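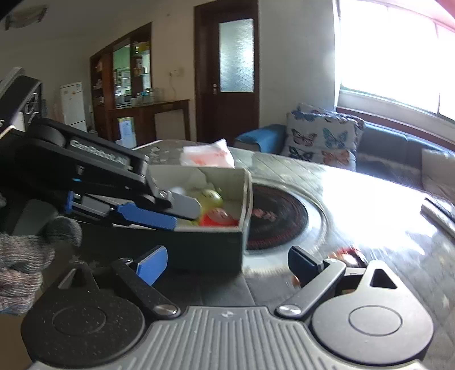 Keeping the Batteries Honest: Tracey Mellor on Submarine Power Storage

Tracey Mellor has worked on battery compartments for diesel-electric submarines for most of her career, first as a test technician and now as lead engineer at Gadent. We spoke by phone in April, while her team was partway through an acceptance program for the Oltgate, a coastal training boat being refitted with lithium iron phosphate cells.

The old lead-acid bank had 300 cells in two compartments. Its replacement is divided into 211 sealed modules, each with its own disconnect. "The module count gets the attention, but the bus layout took longer," Mellor said. "With lead-acid you have one long string and you live with it. With this you have parallel strings, and the fault current goes up. Every breaker had to be looked at again."

The nominal bus voltage is 562 volts. Mellor would not give the capacity. She did say that the discharge curve is flat over most of its range, and that this caused trouble for crews used to reading charge from voltage. "On the old bank a chief could look at the meter and tell you what he had left. On this one the meter hardly moves until you are near the bottom. So you count current in and current out, and you correct the count at full charge."

The correction routine comes from Yeon, the supplier of the monitoring system. It went through four revisions. An early one reset the count whenever a string was taken off line for maintenance.

Weight was the other problem. The new modules are lighter than the cells they replace, and the boat still needs the same trim. Lead ballast went into the lower tray, bolted down in bars short enough to pass through the hatch.

Shock testing was done at the Flerkico range, on a barge fitted with a copy of the forward compartment. Two module brackets cracked at the weld and were redrawn with a wider foot. Cycle testing ashore is planned to run to 1000 full cycles.

Asked about hydrogen, Mellor said the old ventilation ducts were kept. "There is no gassing on charge, but if a cell vents you want somewhere for it to go. We changed the fans and the sensors. The ducts were fine."

Sea trials come after the dock inspection. Her team will ride along for the first deep discharge.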